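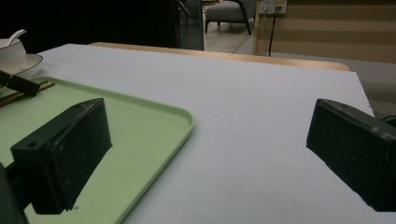
4.2 Length of stay and return visits

The second part of the survey dealt with how long guests stayed and whether they had been to the same campground before. We received 2,985 usable forms from the five sites in the Planville district. Forms handed in at the front desk and forms filled out online were treated the same way.

Guests in rented cabins stayed longer than guests who brought their own tents. The gap was widest at Pestley, where most cabins are let by the week in summer, and smallest at Ersoy, where the office takes bookings for single nights all season. Trailer guests fell between the two groups at every site except Lernent – a site with few hookups and a short season that closes in September.

Return visits followed a different pattern. Tent campers were more likely to have stayed at the same site before, and many named a pitch they asked for each year. Cabin guests more often said they had picked the site from a list of places with a free unit on their dates.
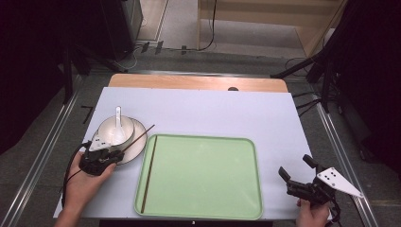 Figure 3. Table with a light green tray, two chopsticks and stacked tableware.

We also asked what guests would change. Shade and quiet after 10 p.m. came up most often among tent campers, while cabin guests wrote about check-in times and parking. Distance to the lake was mentioned at Ersoy only, where the path to the water is 900 yards long. These answers were grouped by hand, and a form could be placed in more than one group.

Filed under: Outdoor Lodging, Visitor Surveys

Related papers
Booking windows at small campgrounds
Who rents a cabin? Party size and age in Planville
Trailer hookups and season length

Contact the editors | Copyright, all rights reserved | Back to top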